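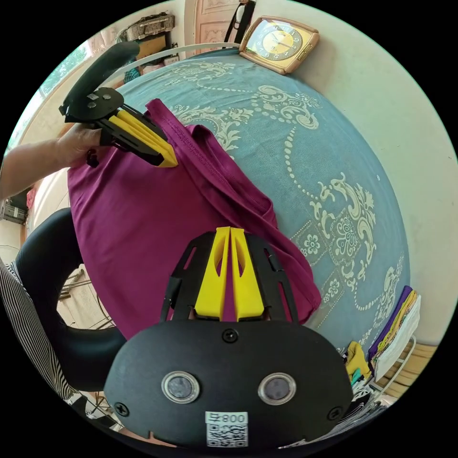 I've been promising a thread about lichen purple since last July and I'm finally sitting down with a pot of tea to write it. It's going to be long, so mute me now if you only follow me for the bread. The color I'm talking about, when the vat is fresh and in a good mood, lands very near that magenta-purple T-shirt on the bed, and it comes off a rock. Gray crusty stuff you'd walk right past.

The dye is called orchil, or orchella, or cudbear if you're in Scotland or reading old Scottish books. I learned it on Inholm, where my aunt's friend Jeanie Kerr has been doing it in her back porch for longer than I've been alive. She just calls it "the crottle jar," which drives the purists nuts, because crottle properly means the brown lichen dyes. Jeanie doesn't care.

There are two families of lichen dye and people mix them up constantly. The first kind you boil with the wool and you get browns and rusts and a lovely orange tan, and your sweater smells like a forest for the next ten years. I love those, but that's a different thread.

The second kind you can't just boil. You have to let it sit in ammonia and air for weeks, and for the first day or so it's the color of dishwater. Then it goes brownish red, then wine, and one morning you take the lid off and it's purple. I still get a silly jump in my chest every time!

Ammonia, yes. Historically that meant stale urine, and there are wonderful old accounts of it being collected house to house. I use plain household ammonia, the kind with no soap or lemon in it, cut with water. Jeanie used the traditional method until her husband asked her to please stop.

Before anybody runs out with a butter knife - please don't scrape lichen off rocks. Some of these grow a millimeter or so in a year. A patch the size of your palm could be older than your grandmother. I only pick up what has already come loose, after storms mostly, and some years that's hardly anything.

Also check the rules where you are. Plenty of parks and reserves don't allow you to take any at all, even off the ground, and quite right too. On Inholm we asked the farmer, who said we could have all the lichen we wanted if we also shut the gate for once.

The one I use most is rock tripe, which looks like burnt potato chips. If you tear a piece, put a drop of bleach on the white inner layer, and it flashes red, it's got the stuff in it. The red goes away in a few seconds so you have to be looking. Elspeth Tosh taught me to do it with a toothpick instead of pouring bleach all over my good jeans, which I had already done by then.

My jar method, such as it is: dried lichen crumbled up small, a wide glass jar, one part ammonia to two parts water, enough to make a soup. Fill it no more than half, so there's plenty of air on top. Lid on, shake it hard, open it outside, lid back on. Several times a day the first week, then once a day or whenever you remember.

People skip the shaking and then write to me that it stayed brown. The color needs oxygen to form. Shake your jar!

And keep it somewhere lukewarm, away from kids and pets, with a label on it in big letters. Mine says NOT JAM because there was very nearly an incident.

How long? Jeanie says 25 days and won't be argued with. Agnes Imrie, who lives across the harbor and has strong opinions about Jeanie, goes three months and says anything younger is just pink. I've tried both and I really do think Agnes's is deeper and a bit bluer, but I would like everyone on the island to keep feeding me, so I've never said so out loud.

Now the actual dyeing, which is the easy part. Strain off some liquor, add water, put in wool you've wet out properly beforehand, and warm it slowly to where you could just about not keep your finger in it. Hold it there an hour. Let the whole thing cool overnight with the wool still in. No mordant. It just grabs.

It grabs wool and silk, I should say. Cotton barely takes it. I've had a dozen messages over the years from people who wanted to do an old cotton tee that color and I have to be the bearer of bad news. You'll get a sort of tired lavender and it'll wash down from there. Buy the T-shirt already purple and dye yourself a hat.

For wool I mostly use the plain white Nisbet from the mill shop, 100 gram skeins, nothing fancy, a bit sheepy. It has a hairy surface that makes the color look like it has smoke in it. I've also tried Rilletti, the soft one, and it came out brighter and flatter. Pretty, though! Teresa Dunne made a baby cardigan from it and the baby looked like a very small bishop.

Fun thing to do with the leftovers: split the bath in two jars. Leave one alkaline, and put a glug of white vinegar in the other. The vinegar one goes toward red, the other stays toward violet. Same wool, same lichen, ten feet of kitchen counter. Litmus comes out of the same group of lichens, so what you're doing is a chemistry lesson with a sweater at the end.

I did this with Teresa's class of eight-year-olds and they would not let me leave. One boy wanted to know if it would work with orange juice. It did, sort of. It worked better than my explanation of why.

OK, the sad part. It fades. It fades badly. Hang a lichen purple scarf in a sunny window and by the end of summer you'll have one beige side. This was known for centuries and there were cities that made it an offense to sell cloth dyed with orchil alone as if it were the good stuff. Dyers used it anyway, as a first coat under something more expensive, so the costly dye would go further. I find that very cheering for some reason. Everyone has always been cutting corners.

The costly dye being shellfish purple, the emperor one, which took thousands of snails and by all reports stank up entire coastlines. I have never done it and I don't plan to. I'll stick to my porch and my one smell.

Then in the nineteenth century the coal tar colors came in, and suddenly purple was for anybody who could afford a ribbon. I think about that a lot when I'm folding laundry. For most of history a strong bright purple shirt would have been a ridiculous thing to own, and now we sleep in them and wear them to clean the gutters.

I don't say that to be snooty about synthetic dye, by the way. I own plenty of it and I'm glad it's there. If the whole world wanted lichen purple there'd be no lichen left by supper time. It's a color for a very small amount of wool.

Storage, because Eilif Wikström asked me about this twice and I forgot twice (sorry Eilif). The strained liquor keeps for ages in a closed bottle somewhere dark. My oldest is going on three years and still fine. The dried lichen keeps longer than that in a paper bag. Don't use plastic unless you're completely sure it's dry, or you'll open it to something with fur.

Finished pieces I keep in the drawer, wrapped in an old pillowcase, and wear in the evenings and in winter. Cool water, gentle soap, no soaking. If you use a washing soda type detergent the color will shift on you, and it's not always a shift you'd choose. Agnes once turned a pair of mittens two different purples by washing them on two different days. She wears them like that.

For amounts, I go by weight. If I have 20 grams of dried lichen I expect to get one skein really dark, then a second one in the same bath that's a nice medium, then a third that's the color of the inside of a mussel shell. The third is my favorite lately. I used to throw that bath out!

I nearly forgot the notebook. Tie a bit of every skein onto a page with what you did to it, and keep the notebook shut. Mine goes back to my first summer on the island, and the oldest scraps are still rich because they've been in the dark all that time. The hat I knitted from that very same yarn is now more or less oatmeal. Laying them side by side is a little bit heartbreaking and I do it every spring.

If you want a book, I'd start with whatever your library has on lichen identification before you touch a dye book. Learn what's living near you, learn what's rare, take a hand lens on your walks. You might find, like I did, that you spend most of the afternoon on your knees looking and come home with nothing in the bag at all, and it was a perfectly good afternoon.

Someone's asked already if I sell the yarn. I don't, there's never enough. I do leave a few mini skeins at Goden when I'm over, in the basket by the till, and they go to whoever gets there first. Please don't phone them about it, they only have the one phone and it's in the stockroom.

Next up will be the boiled kind, the browns, once I find the photos from Jeanie's porch. And Agnes, if your niece is reading this to you, I did say yours was deeper. It's in writing now. Please don't tell Jeanie.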